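Bienvenue dans **Dimalitz-Vaisselle**, notre petit recueil sur les bols, les éponges et l'art de ranger une table ! On y trouve 2965 photos réparties en 121 séquences, toutes consacrées à des gestes de cuisine tout simples.

## Contenu

- `bols/` : bols pastel, seuls ou côte à côte
- `eponges/` : éponges et objets souples, posés ou déplacés
- `tables/` : plateaux clairs, plus ou moins encombrés
- `notes.csv` : une ligne par séquence (couleur, forme, remarque libre)

Les couleurs sont notées en français courant : `rose pâle`, `bleu clair`, `citron vert`. On a longtemps hésité sur les jaunes-verts, et Esperanza Blackwood a fini par trancher (merci à elle, le fichier est tellement plus agréable à lire !).

## À savoir

106 séquences ont été relues ; les autres portent la mention `a_relire`. Le dossier `tables/` a été refait en juin, avec 4 sous-dossiers selon l'éclairage.

## Bols et éponges

Notre duo préféré : un bol rose peu profond, un objet jaune-vert qui ressemble à une éponge, et un bol bleu vide juste à côté.

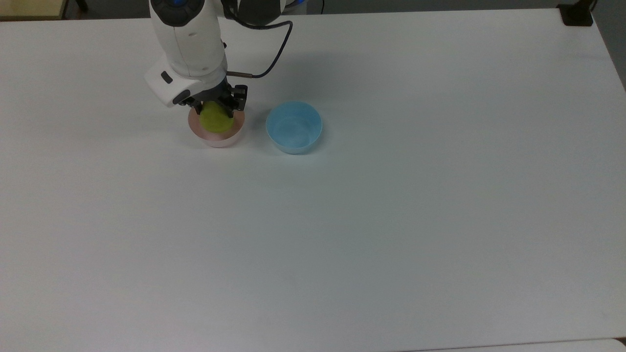
**Comment signaler une couleur mal notée ?**

Ouvrez un ticket avec le numéro de la séquence et la couleur que vous proposez, on corrige `notes.csv` à la version suivante.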